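4.2 The shared-workshop build

Claims that a sorting cell can be put together by hobbyists over a few weekends deserve a hard look. We tested one such claim at Vullwood, a members' workshop, following the plan published by the Tessier project. The plan asks for an arm, two open bins and a wooden table. It says very little about keeping the bins still. Ours shifted early in January, and the first runs had to be thrown out.

The bins were then clamped where they meet (Figure 2), and we started over. Objects were picked from the front bin only in this part of the work. We chose them to differ in shape and surface, though any such mix flatters some grippers and punishes others — ours is no exception.
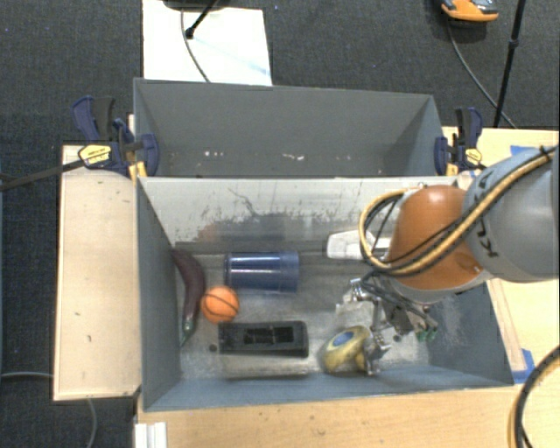

Figure 2. Gripper in the front bin among mixed objects, including an eggplant, a small ball and a blue plastic cup.

Over 2,000 attempts the cell picked up an object 61 times in every 100. The Skirnex software reported a higher rate, but it counted any closed gripper as a success, even on nothing. We do not use its figure. Swapping the control box fan for a Sunon unit was said to steady long sessions; we saw no change that we could tell apart from chance.

Bin wear is a further doubt. The far inner wall of the front bin is scratched and chipped, and we cannot say whether a fresh bin would give the same rate. The plan does not raise the question.

Contact: workshop papers desk, Vullwood | © the authors | Back to top
2 comments · 61 shares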